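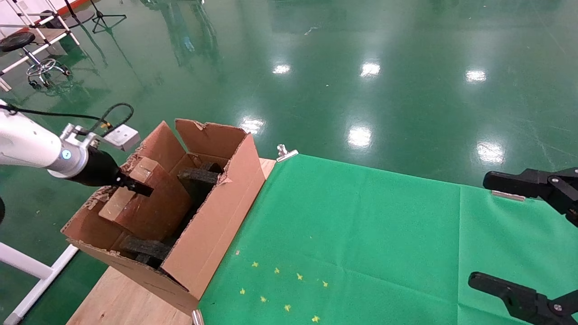 The left arm on our packing cell at Himberg, gripper down in the carton.

HIMBERG, February – Hi from all of us at Stistov! We've changed how we look after our two-arm packing cell, and I'm pleased enough with it that I wanted to write this one myself.

The cell used to get a full service every 200 hours, whether it needed one or not. Now I go by cycles. Every 1,060 picks the software (we run Raketti) parks both arms and I get 49 minutes with them before the next shift. First job is the sensor on top of the wrist: I snug up the bracket and run my hand along the coiled cable, feeling for stiff spots. Then come the fingers. I check the screws, wipe the tips and have the arm reach into a carton with foam blocks and a smaller box inside, slowly, while I listen.

The cloth on the table gets pulled flat and clipped down again too. A wrinkle under there can throw off a low pick, and I spent one whole Monday learning that!

We've done 174 of these short checks so far and I haven't missed the old service days one bit. The full checklist, with the torque settings and the cable routing we settled on, is free to anyone running a similar cell. Write to the Stistov service desk and ask for the Ishida sheet.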